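# Suture segmentation: instrument state labels and the trailing thread problem

**Forum: Student Projects > Surgical Robotics > Vision**

---

**t_marikar**

Second-year group project, supervised by Dr Villanueva. We are building a classifier that takes one still from a two-instrument suturing task and outputs a state per instrument (open, closed, holding thread, out of view) plus a thread mask. Training set is 349 labelled stills, with 31 held back for test. Network is a small encoder-decoder we call Rekum, because the name Mundel was already taken by last year's group.

Jaw state is fine. The thread mask is poor. It finds the knots and loses everything between them. Recall on long free runs is bad enough that the mask is useless for working out which end goes where.

Things already tried:

- higher input resolution (small gain, training time doubled)
- heavier weighting on the thread class (more false positives on wet highlights)
- dilating the labels by two pixels (helped the loss, did not help the mask)

Still below is from the test split.
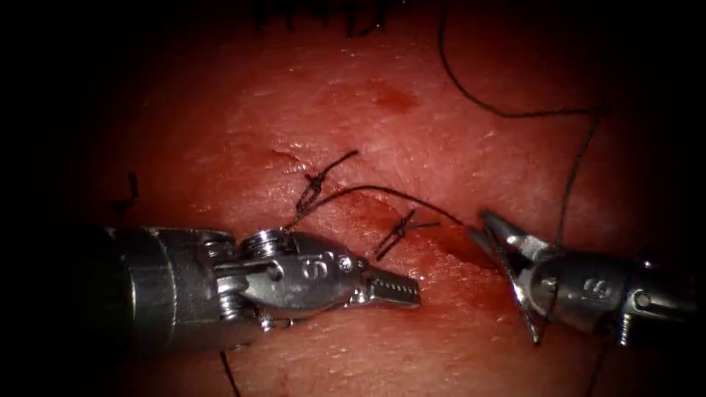 Our labelling rules are the part I would like criticised. At present every dark filament is "thread", with no subclasses. On the test still that puts the two tied knots, the strand running right from near the upper knot, the big loop coming in from the top and the short curled bit out on the far left all in one class. The network gets the knots and part of the loop, and misses the strand where it arches above the lower knot. It also marks the bristly stuff along the top border as thread, and I can't say with confidence that it is wrong.

Is it worth splitting the class, or is this a capacity problem?

---

**bhartley**

Split it. A knot and a free strand have nothing in common at the pixel level apart from colour. A knot is a blob with short tails. A strand is a curve a few pixels wide and very long. One class asks the same filters to do both, and the blobs win as they supply most of the easy pixels.

I would use three: knot, free strand, offcut. The curled piece on the left would go in as offcut.

What loss are you using?

---

**t_marikar**

Weighted cross-entropy plus Dice, equal parts.

---

**bhartley**

Dice on thin structures is harsh if the label is one pixel off. Look at centreline Dice. You skeletonise both masks and score how much of each skeleton falls inside the other mask. It penalises breaks, and breaks are your complaint.

---

**rokeya_m**

I disagree with the offcut class. You cannot tell an offcut from a live strand in a single still when one end is in the dark. Take the thread hanging below the left instrument in that picture. It leaves at the bottom edge. Live or cut? The labeller will guess, and two labellers will guess differently.

We had this on the Joltomholm entry. Agreement on "cut" versus "in use" was terrible, and we dropped the distinction after 20 stills.

Two classes: knot and strand. Sort out connectivity afterwards with a graph step.

---

**bhartley**

Fair for anything touching the border. The curled piece doesn't connect to anything visible. An "unattached in view" label doesn't require a guess about its history.

---

**rokeya_m**

It is lying right against the shadow. "Unattached in view" then depends on where the labeller decides the shadow starts. Turn up the monitor brightness and the label changes. Leave it to the graph step: short component, no junctions, low priority.

---

**afroza_m**

Same surname, same team, different opinion. I think both of you are fixing the wrong end.

The illumination falls off to black on all four sides. Tanvir, are you masking out the dark surround before computing the loss? If not, a large share of every still is trivial background and the weighting is being set by it.

We thresholded luminance, took the largest component, filled holes and computed the loss inside that only. Strand recall went up more than from any change to the classes.

---

**t_marikar**

No, we compute on the full still. Class weights come from global pixel frequency, so yes, the surround is in there.

One concern: the left shaft is partly in shadow. Would the threshold cut the instrument in half?

---

**afroza_m**

It will. Use the region mask for the thread head only and leave the instrument head on the full still. They are separate outputs, so nothing stops you.

---

**e_villanueva**

Supervisor here, briefly. Tanvir, please do these one at a time. Region mask first, same seed, same split. Then the loss. Then classes, and only after a second labeller has done a subset independently so that we have an agreement figure.

Also, you have been tuning while looking at test stills, including the one posted. Move it to training and replace it.

---

**t_marikar**

Understood. Will move it.

---

**t_marikar**

Update. Region mask in, nothing else changed. Strand recall is up clearly on validation, knots unchanged, jaw state unchanged as expected. False positives on highlights are down slightly. The bristly border region is still marked as thread in most runs.

Centreline Dice is running now. It is slow; the soft skeleton step takes almost 8 times as long as the old loss on our card.

---

**bhartley**

Fewer iterations in the skeleton step. You only need enough to thin the widest strand, and yours are narrow. Knots will not thin fully, which is another argument for giving them their own class.

---

**rokeya_m**

On that we agree. For the border region, add an ignore label and exclude it from the loss. If the labeller can't say what it is, the network shouldn't be scored on it.

---

**sikder_lab**

Are the labels going to be shared? We have a jaw-state set with no thread masks and could use them.

---

**t_marikar**

After assessment, if Dr Villanueva agrees. The second labelling pass has to be finished first.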